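Cuaderno del taller - 29 de noviembre

Sigo con los acabados al aceite para las bandejas de Urnis, que ya me tienen un poco harta, pero hoy por lo menos he sacado algo en claro. Dejé anoche las probetas con la segunda mano en la estantería del fondo, lejos de la estufa, y esta mañana al entrar todavía olía a linaza desde la puerta. Mala señal! La mezcla Grultance (la que apunté en abril, con más barniz y menos disolvente) seguía pegajosa al tacto en las cuatro piezas. La otra, la de Dranullow, seca del todo, aunque con un brillo que no me acaba de gustar, muy de mueble de oficina.

Total, que he vuelto a empezar con una tanda nueva. Lijado a 100, pasada de aspiradora, trapo húmedo para levantar el pelo, esperar a que seque (me fui a por un café y se me alargó la cosa) y luego lija de 300 a mano, sin apretar. Antes me saltaba lo de humedecer y luego me quejaba de que la primera mano quedaba como una barba de tres días. Ya no me lo salto.

De la mezcla: he bajado el barniz y he puesto aproximadamente 70 ml de aceite en el bote pequeño, el de la tapa verde. Lo he calentado al baño maría hasta que se notaba más suelto al remover. No he medido la temperatura porque el termómetro está en la otra nave y me daba pereza ir con la lluvia que caía. Mal hecho, ya lo sé, la próxima vez lo mido.

Otra cosa que quería dejar apuntada es lo del color. En las maderas claras el aceite de linaza amarillea con los meses, y en Urnis quieren un tono miel suave y que se quede ahí, sin irse al naranja. Con los tonos que ya son cálidos de partida hay que andarse con mucho ojo: lo que en el bote parece transparente, encima de una veta difusa te saca todas las manchas que no habías visto. Las zonas más oscuras se beben el aceite y se oscurecen todavía más, y las pálidas se quedan casi como estaban.
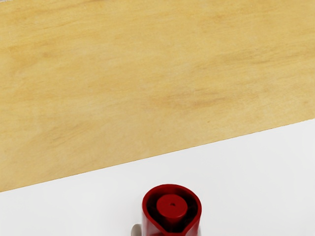
En Antunes me contestaron a esto que el problema no es el aceite, que es la prisa: ellos dan la primera mano muy rebajada, la retiran a los pocos minutos y no vuelven a tocar la pieza hasta el día siguiente, y dicen que así las manchas se les igualan bastante. Que probara también con aceite de tung, que amarillea menos, pero que me armara de paciencia con el secado.

Pues puede que tengan razón, porque yo estaba dejando el aceite encima mientras hacía otras cosas y retirándolo cuando me acordaba. Tung no me queda, hay que pedir (y mirar el precio, que la última vez me asusté). De momento he hecho media tanda a su manera, con la linaza muy rebajada, y la otra media como siempre - las he marcado por detrás con lápiz, A la suya y M la mía.

Pendiente: lavar los trapos o extenderlos fuera, nada de dejarlos hechos una bola en el cubo. Traer el termómetro. Preguntar a Urnis si las bandejas van a estar en contacto con comida, que en el pedido no lo pone y de eso depende el secante que puedo usar. Las probetas de Dranullow no las tiréis, que quiero rayarlas con la uña dentro de unos días a ver cómo aguantan.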